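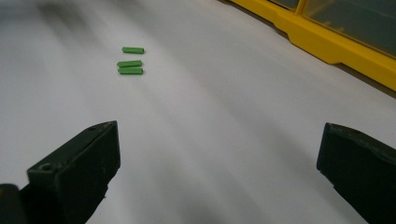 Prorkongate, 24 August 2026

Incoming and safety check, press bay 2, Valano molding shop
Filled in by Liliana Ruggiero. Second reader: Florin Chiriac.

Marks used: OK, NOT OK, OPEN. I mark OPEN when somebody told me it was done and I could not check it for myself.

1. Gate interlock, operator side
OK. Opened the gate three times in mid-cycle at low pressure. Clamp stopped each time.

2. Gate interlock, rear
NOT OK. It stops the clamp, but the switch bracket moves when you push it with a thumb. The July sheet says "tightened." By whom, and with what? Replace the bracket and stop tightening it.

3. Emergency stops
OK at the panel and at the hopper platform. The one by the conveyor works but the pallet of regrind is parked in front of it again.

4. Purge guard
OPEN. Guard is in place and the window is clean. The limit switch was said to be tested on Friday's night shift. No initials on the tag, so I can't count it.

5. Barrel heater bands and covers
OK on zones one to four. The nozzle band cover is missing a screw. Wiring sleeve is fine.

6. Hydraulic hoses
NOT OK. The return hose under the clamp end has a rubbed spot where it meets the frame. Pagano's service man called it cosmetic. Maybe so, but he doesn't stand next to it for eight hours. New hose, and a clip to hold it off the frame.

7. Mold lifting gear
OK. Eyebolts match the thread in the mold, full depth. Chain tag reads 800 kg and the mold plate says less than that. I would like to know who weighed the mold, as the plate looks newer than the tool.

8. Mold clamps and bolts
OK. All torqued with me watching. Shot counter at 2,431 when we stopped.

9. Water lines and fittings
OPEN. Held pressure for 30 minutes with no drop on the gauge. The gauge itself has no calibration sticker, so take that for what it is worth.

10. Floor and platform
NOT OK. Pellets on the steps at both ends of the shift. A broom is hanging right there. The anti-slip strip on the top step has lifted at one corner.

11. Dryer and hopper
OK. Lid latch closes, magnet drawer clean. Filter changed, date written on the housing.

12. Fume extraction
OPEN. The fan runs and makes a good deal of noise, which people keep offering me as proof. I want an airflow reading at the nozzle. The Zarkora meter was out on loan.

13. Gloves, sleeves, face shields
OK. Two shields too scratched to see through, thrown out.

14. Lockout kit
OK, complete. Asked both setters to walk me through a lockout. One did it cleanly. The other skipped bleeding off the accumulator and got it right the second time — repeat with him next month.

Comments from F. Chiriac
Item 2: agree, bracket ordered. Item 6: I looked at the hose and would have passed it, but I won't argue over the price of a hose. Item 12: the meter is due back this week.

Reply, L.R.
Item 2: "ordered" goes down as OPEN when I see an order number. Press may run on the front gate only with the rear gate padlocked, key with the shift lead. Items 6 and 10 to be closed before the next mold change.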